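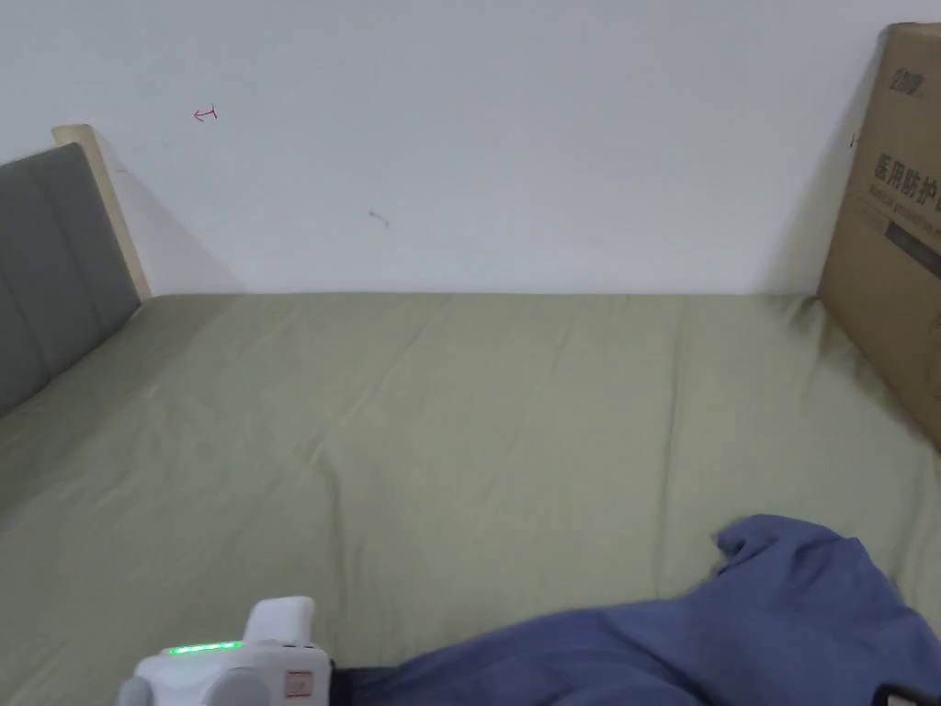

Local dimming is a method of controlling the backlight of a liquid crystal display in separate areas, so that dark parts of a picture receive less light than bright parts. It is used in phones, tablets and portable computers with LCD panels, where a single uniform backlight would leave black areas looking grey. The backlight is split into zones, each with its own brightness level, and the panel in front of it adjusts the finer detail. How well the method works depends heavily on the content. A plain white wall above an olive-green bed sheet, with one nearly straight boundary between the two, is an easy case: the zones on either side of the line can hold steady levels, and a small red mark on the wall needs no zone of its own. Stars, subtitles and a white pointer on a black screen are much harder.

Background

Early LCD handsets were lit from one edge. Light entered a thin plastic guide and was spread across the panel by a stack of films. Dimming could only be applied to the whole screen at once, usually in response to a light sensor or to the average brightness of the picture. Edge-lit designs with several strips of LEDs later allowed coarse control in columns, though a bright object at the top of the screen also raised the light level beneath it.

Direct-lit designs place the LEDs behind the panel in a grid. The Udum, a tablet sold in two screen sizes, used a grid of 148 zones. Its successor, the Kasia, kept the same number of zones but reduced the distance between the LEDs and the diffuser, which limited the spread of light from one zone into the next.

Operation

For each frame, the display controller divides the picture into blocks that match the zones. It finds a brightness value for each block, commonly a mix of the peak and the mean, and sets the LEDs to suit. The pixel values are then raised to make up for the reduced light. A filter over time prevents sudden changes between frames, which would otherwise be seen as flicker.

The Nokside controller, designed by a group under Ha-neul Won, works with a delay of 2 frames. This gives the filter a short view of coming content, at the cost of a slower response to touch input. A game mode turns the delay off — and with it part of the smoothing.

Limitations

The most common fault is blooming, a pale halo around a bright object on a dark ground. It is more visible when the screen is viewed at an angle. Small bright details may also be shown too dimly if the controller favours the mean value of a block.

Power use varies. Mostly dark content can lower backlight power by up to 20 per cent on the Udum, while a white web page gives no saving, as all zones run at full level. The Yoo, a compact handset, switches local dimming off when the battery falls below 10 per cent and returns to uniform lighting.

See also

Backlight
Contrast ratio
Light guide
Pulse-width modulation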